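Brikthorpe Bench Things
README, last touched in February

Hello! I'm Hajar, and I look after this folder, which started life as a list taped inside a cupboard door and has grown into 400 photos of small lab things sitting on a bench. Tip boxes, tube racks, centrifuge tubes, flasks, pipettes, the odd beaker. If you've worked in a teaching lab you'll know every one of them already, and you'll probably have opinions about the racks (I certainly do).

I'm writing this mostly for people at Brikthorpe and for the two or three at Furidcombe who keep asking me what the labels mean. If you've come from somewhere else, welcome, have a poke about.

What you get

The photos live in one folder called bench. There's a spreadsheet next to it called things, with one row per photo. 329 of the rows have been filled in properly. The rest have a file name and nothing else, and I'm working through them in the evenings with a cup of tea, so please don't email to say they're blank, I know they are.

Radomir Jurić did the first lot of labelling and I did the second. He writes "conical" for an Erlenmeyer flask and I write "Erlenmeyer", and for a while the sheet had both plus "con. flask", which came from neither of us as far as either of us will admit. They've all been changed to "Erlenmeyer flask" now. If you find a stray one, tell me!

The columns

file: the name of the photo.
things: what's on the bench, separated by semicolons, in no special order.
cloth: the colour of whatever is covering the bench, or "none".
rack: clear, coloured, wire, or blank if there isn't a rack.
caps: the cap colour on any tubes. I put turquoise for anything between blue and green, having lost an afternoon to trying to split it finer.
leaning: yes if any tube is sitting at a slant in its rack, no if they're all upright.
notes: whatever we felt like writing. Radomir's are short. Mine go on a bit.

About the racks

Clear acrylic racks are a pain to label and I'd like some sympathy for it. You can see the cloth through them, you can see the tubes through them, and the edges vanish when the light is flat. On black cloth you do at least get a nice bright line along the top. We count a rack as present even if you can only make out its holes.

The leaning column was my idea. Centrifuge tubes in a rack with roomy holes flop over at an angle, and when I was setting up for a class I used to go along straightening them all, which is a silly way to spend a morning. I wanted to know how often it happens in the photos. Quite a lot!

About the tip boxes

A tip box gets the label "tip box" whatever colour it is and whether it's open or shut. We don't record which size of tips it holds. We tried, early on, going by the colour of the box, but Lamrani sold us a batch in different colours from the old ones and that put an end to it. Pinks and browns and beiges are all down as "pinkish" in the notes, if they're down at all.

Things I know are wrong

27 photos have the glassware listed but not the pipettes. It's easily done when a pipette is hanging about at the side and all your attention is on the middle of the bench. They're marked "check" in the notes.

Some flasks are down as "glass" and some just as "flask". Treat those as the same.

Black cloth turns up far more than any other kind, so if you're after variety in the background this may not be the folder for you. The Grotcombe benches are meant to be coming next and theirs are pale.

Using it

Go ahead, for teaching or for tinkering. The spreadsheet is plain CSV and opens in anything. Keep this README with the photos if you pass them on, and please don't rename the files. Somebody did that with version 2 and it took Radomir ages to match them up again. We're on version 3 now, and the names have stayed put.

Corrections are very welcome. Send me the file name, the column and what you think it should say. I usually get to them after four in the afternoon, once the lab has gone quiet.

One from the folder, with its labels:
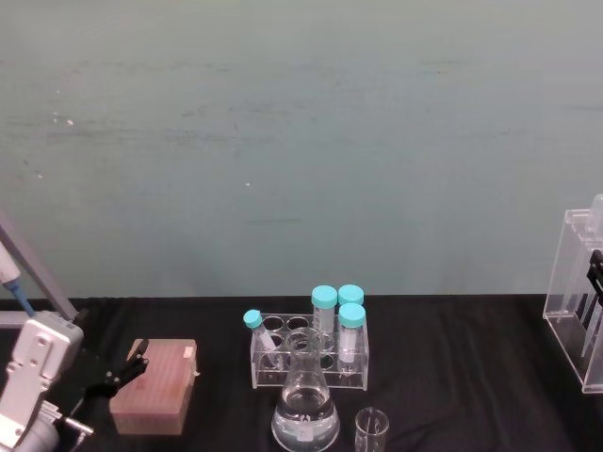 things: tip box; tube rack; centrifuge tubes; Erlenmeyer flask; pipette. cloth: black. rack: clear. caps: turquoise. leaning: yes.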